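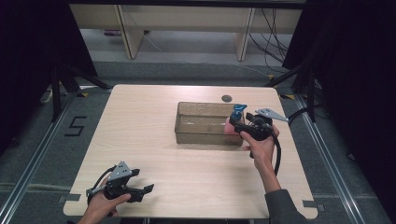 Table 5, one gripper in each hand, working on the tray.

August - posted to the list by Jabłońska
Reading time: 3 minutes

Subject: Re: Re: can they do the washing up yet?

On Thursday a list member wrote:

> I keep seeing clips of robots folding towels and loading dishwashers
> and my other half is now convinced we should hold off buying a new
> dishwasher. Is any of this real? We run a small packing room as well
> (tea, mostly, in tins) and I'd have a machine in tomorrow if it could
> put the right tin in the right box without me standing over it.
> What would you do?

Buy the dishwasher! A dishwasher is a robot that works, it has been working for decades, and it costs less than the hand on one of these things.

For the longer answer, I can only tell you what I see at the Bronetstead end of it, where I've been doing shifts since the spring. We spend our days on jobs so dull you'd be ashamed to put them on a list. Take a small thing, put it in a tray, take it out again. A person holds a gripper in each hand and does the job with those instead of with fingers, and the recordings go off to be learned from. I did 200 goes at the tray in my first week and I was terrible at it, and I've been putting things in trays my whole life. You lose all the feeling in your fingertips, you see. You don't know you've got hold of something until you lift and it comes with you (or doesn't).

That changed my mind about a lot of the clips. When a machine fumbles a sock now I'm on its side.

So, where are we? My own view, and others on here will shout:

Tins into boxes is the nearer of your two. Same tin, same box, same height of bench, decent light. Orkus was the first arm I saw do that sort of thing for a full morning and it got through 473 picks before somebody had to step in, which I thought was very good until I worked out how many mornings there are in a year. If your tins are all one size I'd at least ask for a trial. If you do mixed gift boxes with tissue paper, I'd leave it. Tissue paper is horrible.

Washing up is miles off, at least in a kitchen like mine. Glasses inside other glasses, a fork stuck to a plate, a pan handle poking out over the hob. We tried see-through trays with the Jusex software and it got the near wall and the far wall muddled over and over, and that's one tray on a bare table. Think what a sink full of suds would do.

Tidying a floor I'd put somewhere between. Picking up toys, fine, slowly. Deciding what is a toy and what is a bit of the boiler, no.

The other thing is money. The quote I saw for a single arm, fitted, with a year of support, was around 3,000 a month. For a packing room sending out 300 boxes a day you might make that add up - might - but ask who comes out when it stops, and how soon, and get it in writing. We've had one sat idle from Monday dinner time waiting for a part the size of a pea.

Does anybody here have one running in a proper small business, with no engineer in the building? I'd love to hear how it goes on an ordinary wet afternoon with two people off sick. Not the launch day video, we've all seen those.

Oh, and whoever asked about ironing last month, no. Sorry. I asked too.

Jabłońska

Contact the list owner | Copyright remains with the authors of messages | Back to top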